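Print this entry | E-mail this entry

June, a little after 11 at night

I should be asleep but I am too pleased with the back room to go to bed, so I'm writing this on the floor with my feet up on the last box.

It has a drinks table! A real one, white top, pushed up close to the wall where the old filing cabinet used to be. For all the months I've lived here that corner has been the place where things went to be forgotten (the broken fan, the Orkgate catalogs, the bag of shoes I keep meaning to take in). I started pulling it apart right after breakfast and by lunch I could see carpet. There is a stain shaped like a boot that I had completely lost track of. Hello again, boot.

Sayaka Hirose came over at two with her label maker and a bag of rice crackers, and she is so much better at this than I am. Her system is that you touch a thing once and decide. Mine is that you touch a thing, read all of it, and put it in a new pile. We did it her way. Four bags went out to the car and I only went back for one item, the green lampshade, and I stand by it.

I got the table from Takagi, the secondhand place past the bridge, and I still can't get over how well it fits. I'd measured the gap three times and come up with three numbers, so I just carried it in and hoped. It slid in with about 7 inches to spare on the window side, and that's enough for the little trash can. Sayaka actually clapped.

Then the fun part, which was cups. I love the plastic tumblers so much more than the glasses. You can drop them, they weigh nothing, they come in those soft ice cream colors, and when people come over everyone picks a color and remembers it. We went through every cupboard in the kitchen and matched up what we had. The Drudance mugs from the old job are going to the garage, I've decided, all of them, even the one with the good handle. I made that speech out loud so Sayaka could hold me to it.

Wall paint: I had a whole plan for yellow. I had the paint cards taped up and everything. But with the table in and the colored cups on it, the plain white looks so fresh that I took the cards down again. Pink and light blue against white, it's like a beach hut. I may never paint anything.

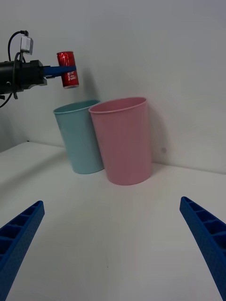 Red can, blue cup, pink cup. My new favorite corner!

Doesn't that red look great next to the pastels? I want more red in there now, maybe a tray, or a striped cloth that hangs down a little at the front. Sayaka thinks a tray. She also thinks I should put felt under the table legs before I forget, and I have already forgotten where the felt is.

Still to do: the shelf brackets, the curtain hem, call Etilum back about the blind and ask if they can do the narrow width. Find the felt. Bring up the other chair from downstairs, the one that doesn't creak.

Left the window open for the paint card tape smell. Going to bed now, and I'm having my morning coffee in there, in a pink cup, on the floor if I have to.

Print this entry | E-mail this entry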